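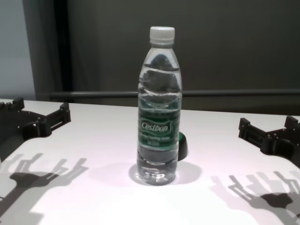
My sister reckons that if you're going to buy water at all you should buy one big bottle and decant it, and she told me so twice on the phone last night. She may have a point. But I've started the great water bottle thread now so you're all stuck with it.

Background for new people: the tap in our bit of the Fludodell building has been off for drinking since the pipe work started, so it's bottles until June. I've got opinions. So many opinions.

First up, Cestbon. Green label, white cap, ridges on the body top and bottom. I like a ridgy bottle! Smooth ones slide straight out of my hand when I've just put hand cream on (ask my keyboard).

Taste: it's water. It tastes of water. Someone in the replies wanted "notes" and the best I can do is "clean, a bit flat, fine with a biscuit".

Desk behaviour though, that's where I get picky. Tall and narrow is great for space, less great if you wave your arms about on calls like I do. I've moved mine further back on the desk and so far so good.

Compare the Villanueva one I had last week, which was short and fat and took up the spot where my mug goes. Never again. Also the cap was so stiff I had to use a tea towel.

The Levetow one had a sports cap and I squirted myself in the eye before 9am. 2 out of 10, and both of those are for the colour.

Ok the lids question, loads of you asked. I'm keeping them in a jar for the Kellodthorpe school fair, they want 100 for some sort of mosaic. If you're nearby and have spares, shout! White and green wanted most, they've got blue coming out of their ears.

Empties: squash them, lid off, crate by the back stairs. NOT the paper bin. I've fished 3 out of there this week and I'm getting a reputation.

Someone's just asked if I've considered a flask filled at home. Yes. It's in the cupboard. It smells of soup.

Fizzy tomorrow, if the corner shop has any left.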